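Ticket 1130: Gripper stops following during visitor demo
Opened by: Nisreen Khasawneh
Assigned to: Qusai Aoun
Status: open
Date: 29 January 2023

During the open day the left hand unit lost tracking two times while the guests from Vimia were trying it. The status light stayed on, but the log shows a gap of 245 frames the first time and 200 the second. Munther restarted the Groketti service and the demo could continue.

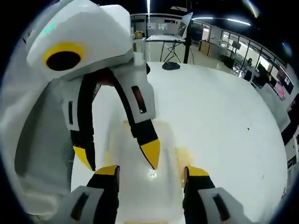 I checked the calibration file again after the guests left, and the values are the same as in the morning. I also changed the USB cable. I could not repeat the fault alone at the table, even when I moved very fast.

Reply from Qusai Aoun:
Thank you, Nisreen. Please send me the full log, not only the part with the gap. Was the wireless network for guests switched on at that time?

Reply from Nisreen Khasawneh:
Yes, it was on. The log is attached now. Rima needs the unit for the school visit in February, so please keep this ticket open until then.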